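Print | E-mail
Reading time: 5 minutes

Ukavik Blanket and Clothes Share: minutes of the summer meeting

Saturday, July 31, 2021, in the downstairs room at Nwachukwu House
Minutes taken and typed up by Abimbola Ojo

Getting started

We were supposed to start at 2 and we started when the people with the rolls got there, so closer to half past. I'm writing this up from my own notes plus what two of you texted me that evening (thank you, my handwriting gets worse the more people laugh). If I've got something wrong, write to me and I'll fix it before the next one.

Apologies came from the Teria Street people, who had a wedding. The May minutes were read out loud, all of them, including the part about the broken zipper, and were agreed with one change: the leftover sheets went to the animal shelter and not to the church.

Sorting and folding

We went straight into this one because half of you had already started doing it. The question carried over from May was whether we fold at the table together or each take a bag home. I was on the "take it home" side back then and I've changed my mind! It goes so much better with company, and you catch things like a hem coming down or a button hanging on by a thread.

There was a long talk about big dark pieces. They show every bit of lint, and on a plain dark table you can't see where the edges are, so you end up folding crooked and starting over. The white cloth helps a lot with that. Please let's keep using a light cloth under the dark things, and I'm asking whoever takes it home to bring it back.
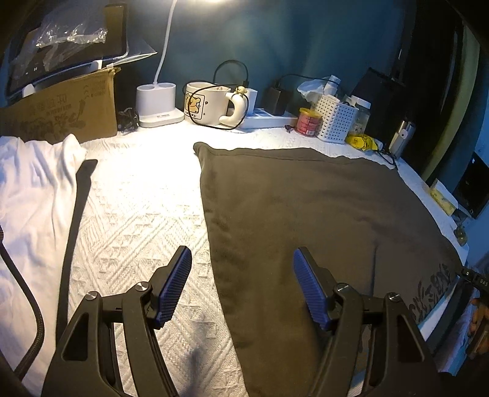

The big dark piece on the white cloth, with the white one off to the left.

What we agreed for folding, as best I could get it down while everybody was talking:

- Spread the piece out flat first and smooth it from the middle toward the hems.
- Check the corners. They curl, and a curled corner folded in makes a lump that you'll never get out of the pile.
- Printed side out, so people can see the design without pulling the whole stack apart.
- White and dark in separate piles, always. We all remember the pink towels.
- Blankets in half, in half again, then in thirds. If it won't go in thirds, leave it, it's fine.

Somebody asked whether fleece should be rolled. We tried both ways on the spot and couldn't agree. Rolling won among the people who have small cars. I've put it down as "either," and we can fight over it again in the fall.

Boxes

We're using whatever cardboard boxes people save for us, and some of them have had a hard life. Old printing on the side doesn't matter, but please put a fresh label on the top and cross nothing out in pen, it only confuses the drivers. A ragged corner can be taped. If the bottom is soft, put the box out for recycling and don't try to be a hero. We have 13 boxes ready for the Gramomlow fair and we'd like a few more before then, medium size if you can find them. The large ones sound like a good idea until you have to carry one down the steps.

The table

This took longer than it should have, and I'm as guilty as anyone. By the middle of the afternoon the back of the table had filled up the way it always does: snacks, a tumbler, the power strip, a charger, cables. I love that we all settle in. But the blankets need the room, and a proposal was made (and passed, with some grumbling from the snack end) that food and drinks stay along the back edge or move to the windowsill while we're folding. Lids on, please. The jar with the lid was praised. Open packages of anything crumbly should go in the basket or in your bag.

Phones and power banks: same rule. Charge at the far side and keep the cord off the cloth. I have personally folded a cable into a bedspread and taped the box shut on it, so I'm in no position to be smug.

The tissues can stay out, with the dust that comes off fleece we need them. The little carved stone animal may also stay, by popular vote. It was suggested that it could hold a corner down when there's a draft.

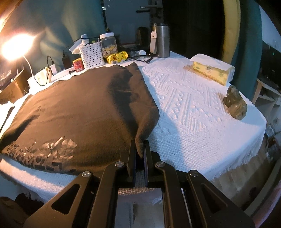
Money

Short item. We had $80 left over from the spring table, and it was agreed to spend it on tape, labels and a decent pair of scissors that will live at Nwachukwu House and not wander off. Anything left goes toward gas for the drivers. No objections, although there was some feeling that "decent scissors" is how you lose a whole afternoon in a store.

The Gramomlow fair

We've got the same spot as last time, next to the plant people. The printer has offered to do 1000 flyers for us at cost, and that felt like way too many to me, but the others reminded me we ran out last time. I gave in. The flyer will say blankets and winter clothes, clean, free to take, and it'll give the hours in big type this time so people can read them without glasses.

We still need two people for the early shift. You'd be setting up tables and hanging the sign, and there'll be coffee.

Teria Street has offered their folding tables and we said yes please. They'd like them wiped down before they go back, which is fair enough after the jam.

Anything else

The window in the downstairs room sticks. It was opened with a butter knife, and I've written to the house about it.

A question came up about whether we take curtains. We don't at the moment, mostly for lack of space, but if you've got a nice heavy pair, talk to me first and I'll see who wants them.

Next meeting will be in the fall, same room. I'll send the day around by e-mail once I've checked with the house. We finished a bit after five and most people stayed to help carry boxes into the hall closet.

Print | E-mail

Recent items
Minutes of the May meeting
What we can and can't take (updated list)
Gramomlow fair: sign up for a shift
Getting lint off dark fleece
Directions and parking at Nwachukwu House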